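Pugh Repair Café Fills Up Again

27 October 2023

What a turnout at the Pugh repair café! The hall on Clutiro Street was busy from the moment the doors opened, and 576 items have now come through since the first session in June. Toasters, lamps, zippers, one very old accordion... people bring it all in, and most of it goes home working.

"I love the noise of it," said organizer Vlasta Štefanec. "Somebody gets a radio going and the whole room claps."
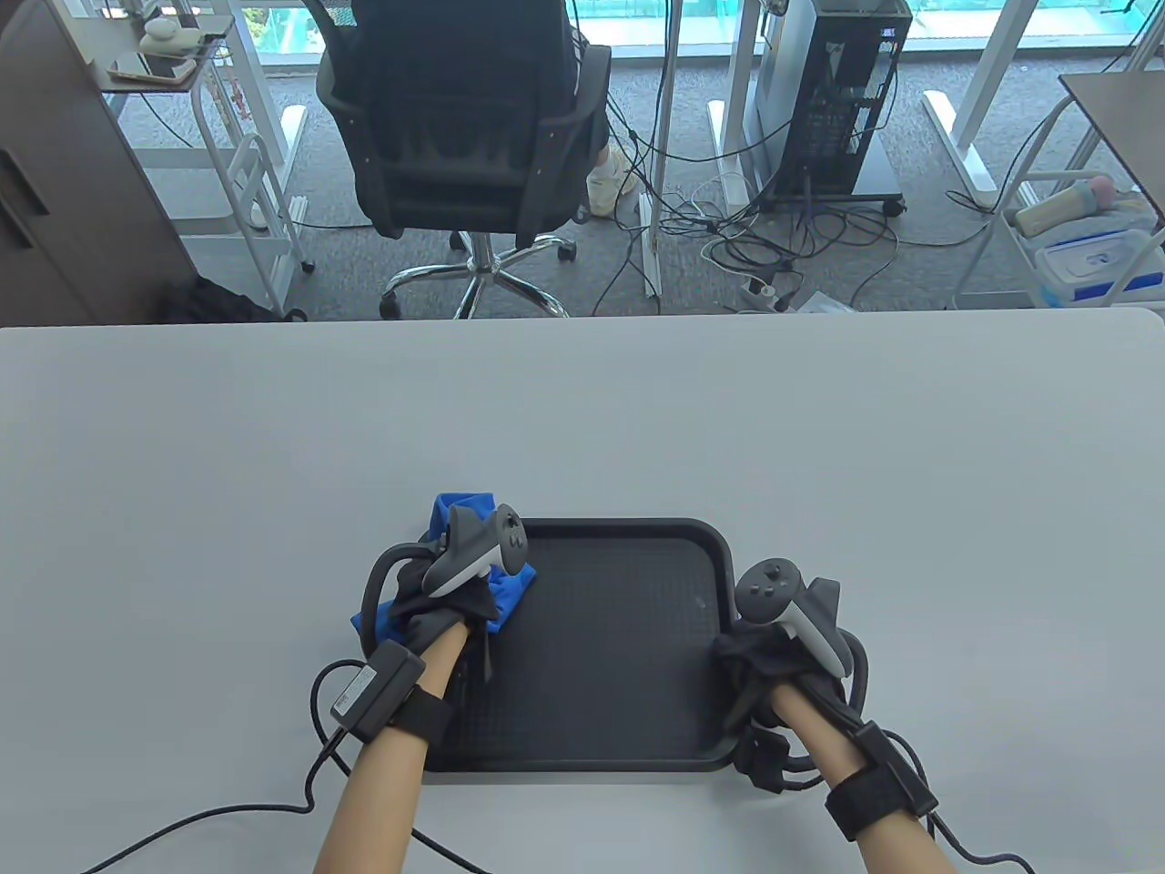 A blue cloth and a black tray on the table.

Sewing was the big hit this time, with 4 machines running all afternoon and a line for hems and patches. The bike corner did great too (bring your own inner tubes, please, they ran out early!).

The next session will have a sharpening bench for kitchen knives and garden shears. Entry is free, and there is room for 100 items, so come early if yours is a tricky one. Coffee and plum cake will be on sale by the door.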